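About Trollo Books

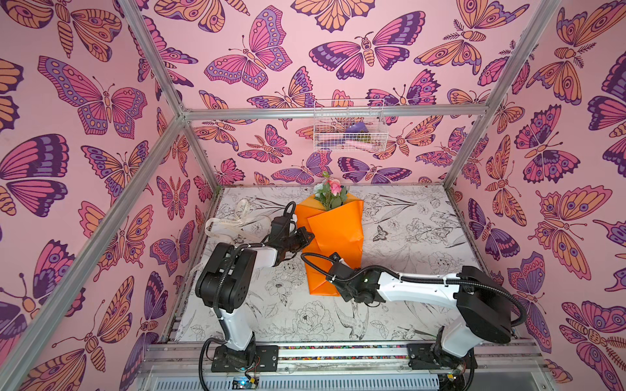 OUR STORY

Trollo Books began in November with a borrowed desk, one love story and far more hope than money. Jouko Honkanen read that first manuscript twice in a night (and cried both times!), then called Slamet Latuheru, who has edited every novel of ours ever since.

Today we have 70 titles in print, mostly romance and family sagas, by writers we're proud to call friends. Our Wattimena series alone runs to 10 books, and readers still write to ask for one more.

Have a novel of your own? We'd love to see it – send us the opening, up to 3,000 words, and tell us a little about yourself.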